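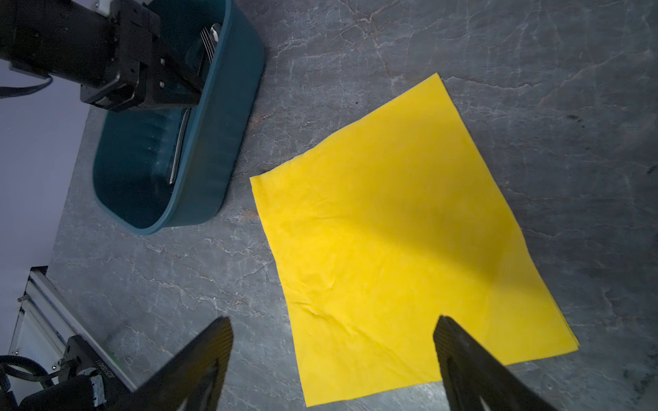 Tully asked at the end of the last session whether you really have to re-zero both arms when only one of them has been acting up. Yes, both, every time! It was a great question, and it leads straight into today's topic, so I have moved it to the front of the notes.

Care and Setup of the Two-Arm Tabletop Cell
Handout 4, Grestby Technical Workshop
March 10, 2022

Why both arms

The two arms share one table coordinate system. If you re-zero the left arm and leave the right one alone, each of them may repeat beautifully on its own and still disagree about where a handoff point is. With cloth work you see this quickly: one gripper closes on the fabric, the other closes on air a little way off. It looks like a grip problem and people start swapping finger pads. Check the zero first.

Before power-up

Walk the cables with your hand, from the base to the wrist. You are feeling for a loop that has gone tight, a flat spot in the braid, or a connector that wiggles. Then move each joint gently through its range with the drives off. I love this step, because your hands will find a gritty joint long before the software does.

Check the base clamps against the rail. Snug is enough. If a clamp has crept, mark the old position with a pencil before you slide it back, and write the shift in the log.

Wipe the table. Crumbs and lint under a cloth lift the fabric just enough to confuse a low grasp.

Finger pads

Our fingers are the wide paddle kind, and they are very forgiving on thin cloth as long as the two faces meet flat. Close them on a strip of paper and pull. The paper should drag evenly across the full width. If it pivots, one finger is seated crooked: loosen both screws, press the finger home, tighten the screws a little at a time, alternating.

Pads wear at the tip first. The Pillell cell logged 1,344 cloth grasps on its last set before the tips went shiny, and a shiny tip slides right over a hem. We got 716 out of ours in January, with a lot of metal flatware mixed in. Forks are hard on pads! Keep that in mind when you plan a day that goes back and forth between fabric and utensils.

Re-zeroing, in order

1. Clear both arms from any bin or basin. Lift straight up before you swing sideways, or the fingertips will catch the rim.
2. Park both arms in the rest pose, drives on, speed at the lowest setting.
3. Zero the left arm, base joint first, gripper last.
4. Zero the right arm the same way.
5. Touch both fingertips to the shared reference mark, one arm at a time. Write down both readings.
6. If the readings differ by more than 2 mm, start over at step 2. Do not split the difference in software.
7. Run the slow handoff routine three times with a folded towel.

Wrist camera check

Open and close the gripper while you watch the live view. Both fingers should come in from the bottom edge and travel the same distance. If one sits higher than before, the bracket has turned or the finger has. Look at light too. A wrist casts its own shadow on whatever it is reaching for, and bright yellow fabric can read as two different colors on either side of that line. Try the grasp once with the overhead lamp on and once with it off. The difference is fun to see.

Logging

Use the Camari sheet, one line per arm. Put down the cycle counter (ours stood at 2,359 when I printed this), the fingertip readings, pad condition, and anything odd you felt in the joints. "Felt fine" is a perfectly good entry.

For next time: bring your own log page and one worn finger pad. We will be refacing pads at the back bench, so wear sleeves you can roll up.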